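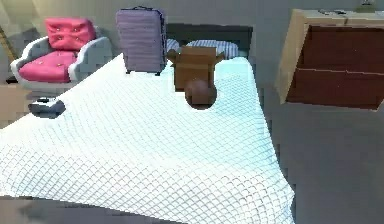
Štefánia Kuruc, minutes secretary, Jutham household robotics practice group

Minutes, 4/21/21

Baltasar Aravena opened the meeting and thanked everyone for reading the draft guide on bed-making tasks beforehand (all 22 pages of it, bless you).

1. Clearing the bed first. We talked for a good while about whether a bedroom test may start with things still on the bed. Baltasar pointed to the simulated bedroom, where the quilted cover goes around a suitcase, an open cardboard box and a brown ball, and said real homes are just like that. Most of us came round to his view! Agreed: starting with items on the bed is allowed, but the test sheet must list them.

2. Holes and damage. The cover in that same room has a roughly round opening in it. Wostik would like any opening noted before a run begins, so that a robot isn't blamed for it later. Agreed, with thanks to them for the wording.

3. Number of runs. Narnov asked for 220 simulated runs per layout and Zelenák felt that was a lot for a small shop. We went back and forth very pleasantly and left it open until May.

4. Stopping rule. Agreed that a run stops after 3 failed grasps, and that the stop is logged even if the cover ends up flat.

Action: Štefánia to send the revised section 2 to all members. Baltasar to ask Zelenák what number of runs they could manage.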